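Does Your Vote Really Count? Ask a Few Hard Questions

Grown-ups love to say that every vote counts. They say it on posters and on TV. But should you believe it just because a poster says so? Let's poke at it a bit.

Start small. Your class has to pick a name for the new guinea pig. Ten kids want Juno and nine want Biscuit. If two of the Juno kids had switched sides, the guinea pig would be called Biscuit. In that room, each vote is a big deal.

Now go bigger. Say the town of Ollbridge has an election for mayor. One person gets 3,312 votes and the other gets 81 fewer. If you had stayed home, the same person would have won. So did your vote count?

It was counted, for sure. Somebody added it to the pile. But "was counted" and "changed the result" are two different things, and people mix them up all the time. When you hear a big claim, ask which one the speaker means.

Okay, so why bother?

Well, suppose 100 people in Ollbridge all had the same thought: "My one vote won't matter, so I'll skip it." If all of them were going to vote for the winner, the winner would now be the loser. None of them could have changed the result alone. Together they did, by staying on the couch.

People sometimes say an election is like a machine, where every little part has to do its job. I'm not so sure about that. A machine part can't change its mind, or get annoyed, or forget what day it is. Voters do all three.
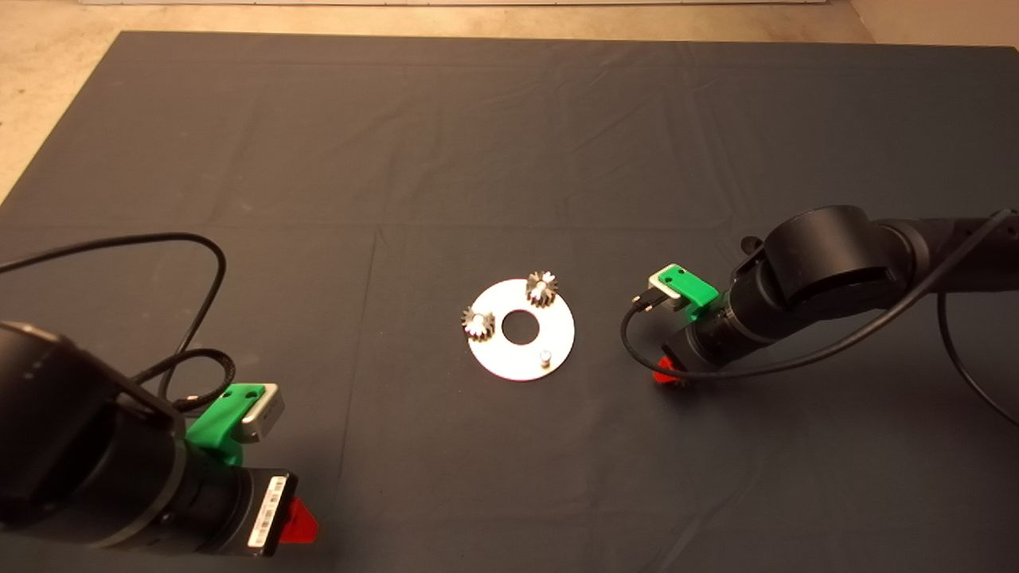 Two small gears on a round metal plate.

Who makes the rules?

An election can have lots of voters and still be unfair. Suppose your teacher says, "You may vote for carrots or celery," and everyone wanted popcorn. You got a vote, but the person who wrote the list had a lot more power than you did. So look at who decides what the choices are.

Look at how the votes are counted, too. Imagine three snacks on the list. Pretzels get 10 votes, apples get eight and raisins get seven. Pretzels win! But hang on – 15 kids picked something else. Is that what the class wanted? Some places say yes, the most votes wins. Other places hold a second round with just the top two. Try both in your class and you might get two different winners from the very same kids.

What about promises?

People who want your vote will promise you things. "Longer recess!" says one kid running for student council. Sounds great. Can a student council change recess, though? In most schools it can't. The best it can do is ask the principal.

You don't have to be rude about this. Just ask:

How would you do that?
Who else has to agree?
What will it cost, and who pays?

A good candidate will have some kind of answer, even if the answer is "I don't know yet, but I'll find out." Watch out for the ones who only say the promise again, louder.

Try it yourself

Hold a secret vote on something small, like which game to play. Then hold the vote again with hands up where everyone can see. Did the numbers change? If they did, try to figure out why.

Words to know

Candidate: a person who wants to be elected.
Ballot: the paper or screen where you mark your choice.
Majority: more than half of the votes.
Runoff: a second vote between the top choices from the first one.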